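Skotitz (video game)

Skotitz is a puzzle and exploration game from the small studio Eynon, set in a flooded market town called Candby. I'm writing this entry for the wiki as someone who has finished it five times, so forgive me if it gets a bit fond in places.

Gameplay

You play a lamplighter who has to get the town's street lights working before the tide comes in. Each district has its own fuse house, and each fuse house is a proper head-scratcher – the one under the fish hall took me a whole evening and most of a packet of biscuits. Two players can share the screen, with the second carrying the lantern, and I think it's far better that way. You can't save in the middle of a district, which a lot of people grumble about (me included, the first time the sea wall went).

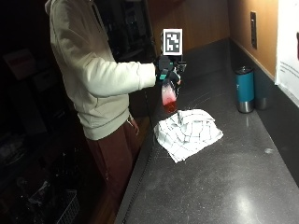
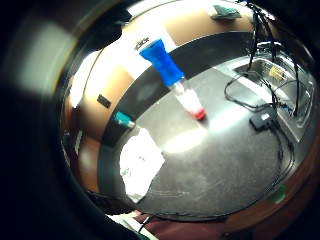 Collectables

There are 100 brass tokens hidden around Candby, most of them on rooftops or down wells. Handing them all in at the ferry office opens Arnbridge, an extra area with its own music and a very long staircase. I'd leave it until after the main story, as the jumping gets much harder there and you'll want the long rope.

Tokens can also be spent on coats and hats, and the game does let you buy them back, at double the price!

Scoring

Every district gives you a score at the end, based on time and lamps lit. Roughly 2000 points is enough for a gold lamp in the early districts, though the harbour asks for more. Gold lamps don't change the ending. They do light up the title screen one by one, and I still haven't got the last of mine.

See also: Arnbridge (area), List of fuse houses, Hats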